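Search this board
Keywords Go Advanced

Salad bar grant at Flommont Elementary - worth applying?
Posted Sun 27 February by Florencia Ojeda 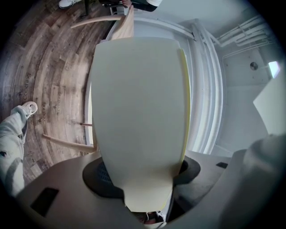

Does the grant pay for the extra staff hours, or only the equipment?

Equipment only. The Tundorau people cover the bar, the pans and the sneeze guard, up to $2,194 per school, and anything to do with labor stays with the district.

I went through the packet twice and I'm not sold. We have 500 kids eating in two lunch periods and three people in the kitchen. Somebody has to wash and cut all that produce before 10:40. The packet has one paragraph on this and it says schools "find efficiencies." Has any school on here run one for more than a year?

palma_lunchlady
We've had ours at Palma going on three years. I like it. The kids take more fruit than they did on the line and the teachers eat from it too. Prep is real though. We moved one person's start time up by 45 minutes and the district did pay for that after some arguing.

hukham dad
How do you know they take more fruit? Did you weigh anything, or is it a feeling? Our school at Hukham said the same thing and when I asked for numbers I got a poster with a carrot on it.

palma_lunchlady
Production records. We order more cases of apples and oranges than before, same enrollment. No, I didn't weigh the trash.

hukham dad
So you know they take it. You don't know they eat it. I've stood by the trash cans at lunch and seen whole oranges go in.

Florencia Ojeda
That's my worry too. A second grader can't peel an orange in the 14 minutes she gets to sit down. Are you cutting them?

palma_lunchlady
Wedges for K-2, whole for the older ones. Yes it takes longer.

greenbeans4
I think you're all being pretty hard on a free salad bar. My son would not touch a cucumber at home and now he asks for them. You have to start somewhere. And the farm visits that come with it are great, his class went in the fall and he still talks about the goats

rt_kitchen
Free until the compressor goes. Ours was $745 to fix in the second year and the grant office told us maintenance was "a local responsibility." Read page 6 before you sign. There's also a line about buying from their approved farm list, which for us was two farms, and one of them only grew squash.

Florencia Ojeda
Page 6 in mine is the photo release. Is yours the older packet?

rt_kitchen
Might be. Look for "sustainment." Same idea, they just moved it.

Florencia Ojeda
Found it, page 9. "Grantee assumes sustainment costs in full." Lovely.

hukham dad
Ask them what happened to the schools from the first round. I'd like to know how many bars are still plugged in. I asked last February and was told the report was being finalized.

greenbeans4
or you could call the schools yourself? it's a short list

hukham dad
I called four. Two still running, one uses it for milk, one never called back.

palma_lunchlady
Two out of four with no staffing money isn't terrible - but I'd get the labor hours in writing from your district first. We didn't and it was a rough fall.

Florencia Ojeda
Emailed the district office. I'll post what they say about the hours. If it's "find efficiencies" again I'm leaving the application in the drawer.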